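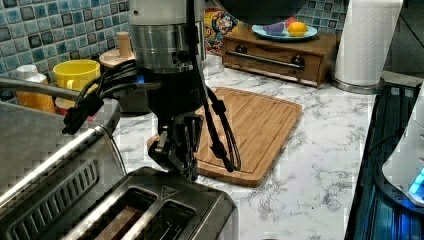 Can a robot make you breakfast yet? Parts of it, slowly, in a kitchen where somebody has already put everything in its place.

I've been promised a kitchen robot since I was a kid, so I read every announcement with one eyebrow up. In January it was Workari, with a clip of a machine clearing a table. It ran 39 seconds and had 5 cuts in it. I would like to see what happened between the cuts.

Toast is my test. A slice of bread is soft, it bends, and no two slices in the bag are the same. You have to get it into a slot not much wider than it is, then push a lever down without shoving the toaster across the counter. Then it comes out hot and a little crooked, and you want it on a plate and in one piece. My kid could do all of that at eight.

Fingers help, I'll admit. A hand with joints has a better shot at a slice of bread than the two flat pinchers you used to see on everything. But look at a normal counter - cereal box, mug, paper towels, a lemon on a plate - and think about how much of it is waiting to be knocked over. Matsuda's brochure shows a counter with one bowl on it. I don't know anyone who lives like that.

A friend of mine works at Dokness, where they put in an arm to load trays. It does fine as long as the trays are stacked the way it likes. When they aren't, a person walks over and fixes the stack. They budgeted 15 minutes a shift for this and it takes longer.

Cotico says home trials are coming. Fine. Put one in a rental with bad lighting and a drawer that sticks, leave it there a month, and post the whole tape with no music on it. I'll watch it over breakfast, which I'll be making myself.

Posted 12 September 2022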